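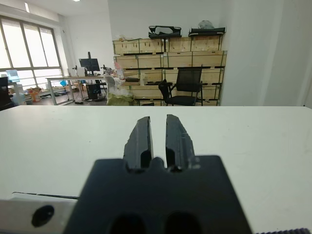

Gripper open over the bare tabletop, wrist camera view. Do every check below with nothing between the fingers.

Fixing a gripper that stops responding partway through a run

Our arm began faulting in July. The fingers would stop where they were, the Plurkel controller would report "gripper timeout," and the arm would hold position until someone cleared it. Swapping the gripper did not help. The fault was in the cable.

Before you start, press the stop button, switch off motor power and wait 30 seconds. Keep your hands away from the fingers even then. A gripper that has timed out can finish its last move when power returns.

1. Save the fault log. If the timeouts all come at one arm position, suspect the cable.
2. Check the plug at the gripper end. It should not rock.
3. Restore power, stand clear and open and close the gripper 200 times with the arm parked. Ours passed this with no faults.
4. Set arm speed to the lowest value and jog the wrist through its full range while the gripper cycles. Note the angle at each timeout. 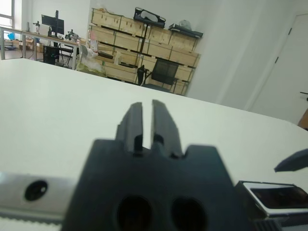
Wrist view with the two fingers close together. Leave the table clear for the jog test too.

5. Power off again and unclip the cable. Bend it gently at the noted spot with a meter across each conductor. One of our 4 dropped out.
6. Fit a new cable with more slack at the wrist – ours had been tied too tight – and repeat step 4.

Do not raise the timeout limit to hide the fault. We tried it, and the arm moved off before the fingers had opened.

Filed under: Robot Arms > Troubleshooting

Comments

Peter Kováčik: Same fault on our Wekudus arm. It was the plug for us, so don't skip step 2.

Latifa Amrani: Does the log survive a power cycle?

Rulemport: @Latifa Not on ours. Save it first.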